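Rehearsing in a Room That Does Not Exist
Workshop report, Costitz

The members' workshop at Costitz has spent the winter building a two-armed household robot, known as Goel. Before any motor is switched on, each movement is tried in a simulated home. The software, Trotura, runs on a second-hand computer beside the lathe, and 186 members now have access to it.

The view from behind the open gripper is the one most used by those learning to steer. 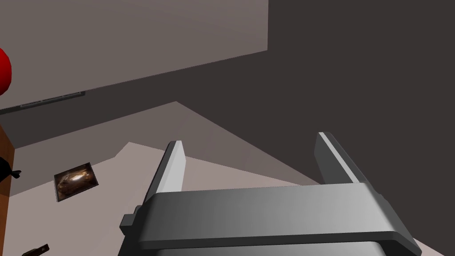
The first kitchen

Work began with the walls and windows, followed by the worktop with its marble veining. The group agreed early that surfaces should stay plain wherever detail would slow the computer.

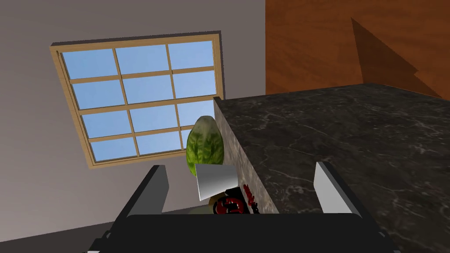 Small groceries were added next, as they are the items most households would wish to have moved. By March the members had logged 711 practice runs, almost 500 of them in the evening sessions.

Flat objects remain the hardest part of the programme. A card lying on a floor gives the fingers very little to close upon, and the approach must be low and slow.
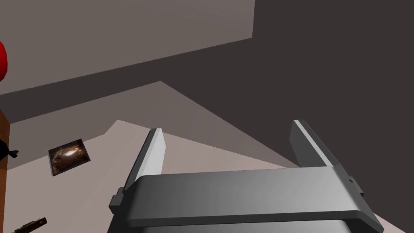
Does a beginner need to know how to write code?

Most start without it. The arms are steered by hand controls, and a first session lasts 30 minutes.

The physical arms are being assembled in the same workshop — the shoulder joints are complete, while the wrists await new bearings from Hirus. Both arms share the simulated room with furniture, doorways and a long counter, so that reach can be checked before metal is cut.
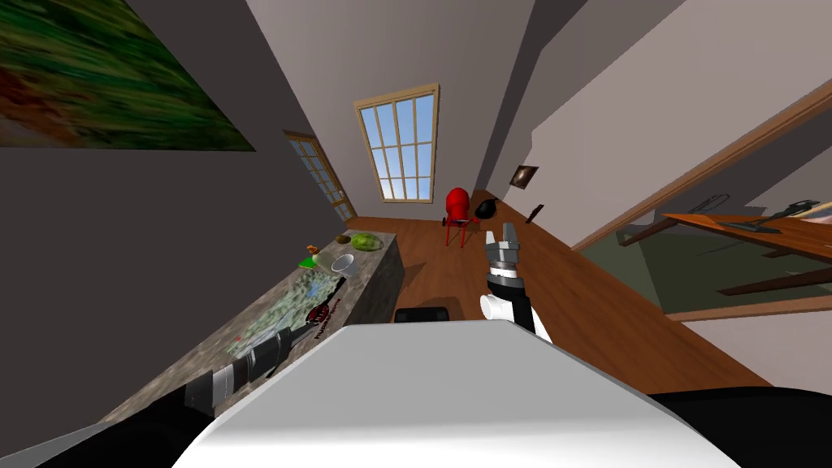

Cable routing will be settled in April. The base plate has been drilled twice already, and the group intends to keep the second version.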